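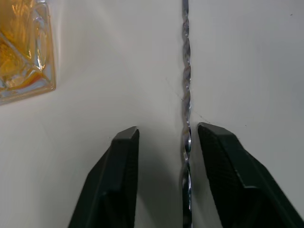
*Wrist view, jaws open either side of the twisted rod, fingers not closed yet.*

**Tue 6 May — Dollton cell, gripper**

Came in to find the arm at its park position and the counter reading 1,676 picks since the December rebuild. Flukemton suggest new pads at a number well beyond that. Flukemton have presumably never asked their pads to hold a spiral.

Complaint from the Hesancombe end was that the rod turns in the grip when the wrist tilts. Could be pads, could be closing force, could be that we're gripping a corkscrew and expecting manners from it.

Done so far:

- Wiped both pads with a damp cloth, no solvent. Last time somebody used solvent and we had very clean, very shiny pads.
- Checked finger screws. One on the left was 90 degrees off tight. Nipped up, paint mark redone.
- Re-ran the open/close zero. Left tip still sits a touch lower than the right on the wrist view. I don't know how much of that is camera angle. Needs the straight edge, which has gone to Vanhove's bench again.
- Closing force up from 3 to 4 on the controller scale. No, I don't know what the units are either, and the manual is coy about it.

Approach is straight down the line of the rod, stop, then close. Leave the pause in. I took it out last winter to save time and spent the afternoon picking things up off the floor.

White surface wants a wipe before the next run: there's a speck up on the right and a thin line across the middle, hair or scratch. If it's a scratch, leave it alone — the vision already copes with worse. Keep the glass where it is, well clear of the left finger on the way in.

Still to do: tilt test with the new force, slow speed first. Spare pads are in the drawer marked FUSES. The fuses are elsewhere.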